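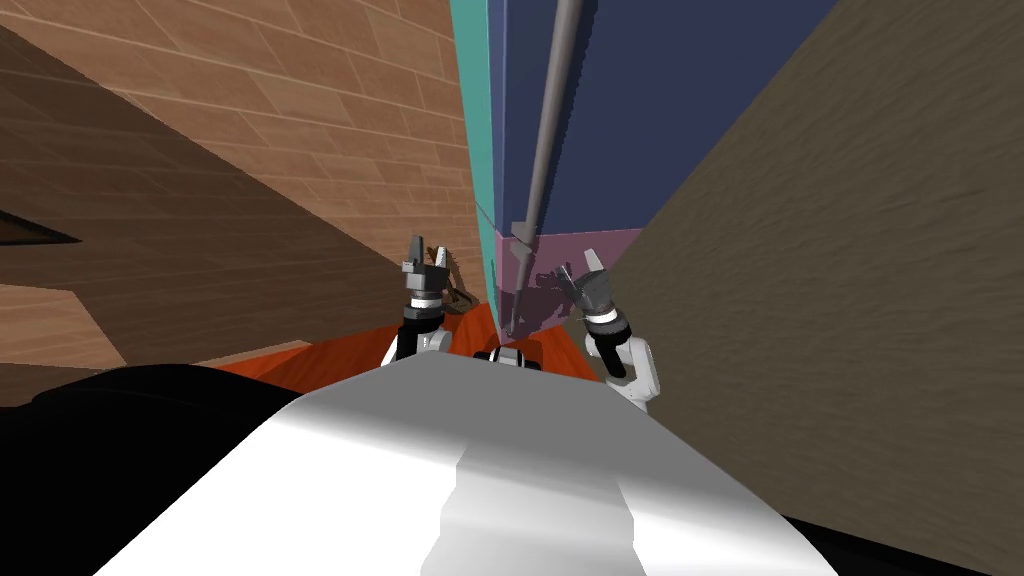
4.2 Comparison of the two controllers in simulation

Before any trial on the real arms, we compared the two controllers, Avlow and Addo, in the simulator. Figure 3 gives the view of the workspace during one of the trials, with both grippers open and the fingers pointing upward. The orange surface is the work surface in all trials of this section. The colours and the textures of the walls were changed between trials, so that the camera part of each controller could not depend on one fixed background.

Both controllers receive the same input, that is, the simulated camera image and the joint positions of the two arms. They differ in how the closing of the fingers is decided. Avlow sends a target width for each gripper together with the arm command, and the fingers follow it continuously. Addo keeps the fingers fully open until the wrist has stopped, and only then gives the command to close. We expected that Addo would be slower but would touch the neighbouring objects less often.

Each controller was run for 40 trials with the same starting positions. A trial was counted as successful when the small object was lifted from the surface and held for 7 seconds. If the gripper touched the long rod, the trial was continued, but the contact was noted separately. The finger opening at the start was equal for the left and the right gripper.

With Avlow, 19 trials were successful. Most of the failures had the same form: the fingers began to close while the wrist was still turning, and one finger tip pushed the object toward the back of the surface, where the arm could not follow it well. With Addo the number of successful trials was higher, but we do not consider the difference large enough to prefer it in general. It also failed in two trials in which Avlow succeeded, and in both of them the wrist stopped too far from the object.

The choice of arm had more influence than we had foreseen. When the inner side of the workspace was close to the tall box, the right arm had to be angled inward, and its own shadow then fell on the lower part of the box. In the first version of the image processing, prepared in July, such a shadow was sometimes taken for an edge of the box. We corrected this in the Utero module, and all results reported here were obtained after the correction.

The same starting positions were later used with the Dusden gripper, whose fingers are shorter. These results are given in Section 4.3.

Figure 3. Simulated workspace with the two arms and the two-fingered grippers. The long grey rod leans against the tall box.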